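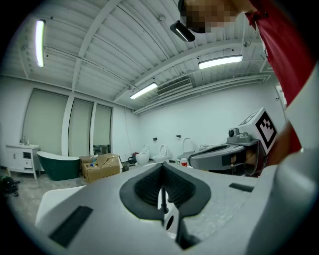
Questions our people have been asking about the automation work

We've put these together from the suggestion box, the break room and quite a few hallway conversations. If yours is missing, please come and find me, or leave a note at the Mondcombe front desk.

Is my job going away?
No, and I know that's the first thing everyone scrolls down for. Duron has committed to keeping all 40 of us in fitting and cleaning on our current hours and pay through the whole Mumora project. Some tasks will change, and a few of them will change quite a lot, so we would much prefer to talk about it early — even when we don't have every answer yet.

What are the sessions in the bathroom room for?
They're how we record everyday bathroom work so that a robot can learn it from people who already do it well. You hold the grippers, wear the head camera and do the task the way you normally would. Please don't try to move like a robot! Your ordinary way of reaching around a toilet or along the side of a tub is exactly what we're after.

How long is a session?
Each one runs 30 minutes, with a proper sit-down afterward. The grippers do get tiring on the wrists, especially in your first week or two, and you can stop whenever you like without giving a reason.

Do I have to take part?
You don't. It's voluntary, and your supervisor won't be told who said no. Those who do take part get their usual rate plus a session payment, which shows up on its own line of your pay slip.

Will my face be in the recordings?
Faces are blurred before anyone outside the room works with the footage. The recordings aren't used to judge your speed or your performance, and that's written into the agreement you sign, on the second page.

What will the robots do first?
Mostly the scrubbing and wiping that has people on their knees for half a shift. Inspecting, fixing leaks and dealing with customers all stay with us.

Is there training for the new roles?
Yes, 80 hours of it, all paid, spread over the fall. It begins in the Dijkstra workshop at 9 in the morning, and you don't need any computer background. If you can work the time clock (and I know it has its moods), you'll be just fine.

Who do I talk to if I'm worried?
Me, please, and at any stage. My door is open most afternoons after 2, and there's usually coffee.

Nayeli Trujillo
Workplace Changes Coordinator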